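Sorting Out the Junk Bin in Your Garage

March
By Afia Gbeho

I put this job off for most of the winter, and then on a Monday evening I went looking for a hose washer and came back inside with a cut thumb and no washer. So the next day I tipped everything out onto an old bedsheet and started over, and it went a lot quicker than I'd feared!

Start with the sheet. Spread it flat, dump one bin at a time, and push things into loose heaps with the side of your hand (wear gloves, trust me). Don't sort by size yet. Plumbing goes with plumbing, electrical with electrical, and anything you can't name goes in a heap of its own. I gave my mystery heap two weeks on a shelf and then let most of it go.

Now look at the bins themselves. Mine get swept out, wiped with dish soap and warm water, and left upside down overnight. I used to fuss over scratches on metal bins and I've quit doing that. Scuffs are fine. Flaking rust or a sharp rim, though, and I'd take some sandpaper to it before anything goes back in.

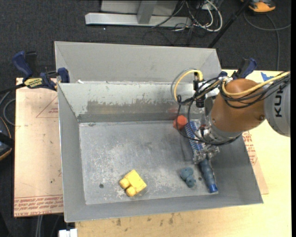
Mimoza Karagiannis wrote in after my last post to say that I should stop using deep bins for small parts altogether, and that shallow trays had saved her more time than any label ever did. I think she's right about screws and washers. For bigger stuff, like clamps and pipe fittings, I still like a deep bin, as long as it's never more than half full.

For labels I use masking tape and a fat marker. Put the label on the front and keep it short, and write "hose" if hose is what you'll be thinking when you go looking. Then put the bins you reach for every week at waist height, and the heavy ones on the floor.

The whole thing took me 3 hours with a break for soup. I did find the washer, by the way. It was in a coffee can with the picture hooks.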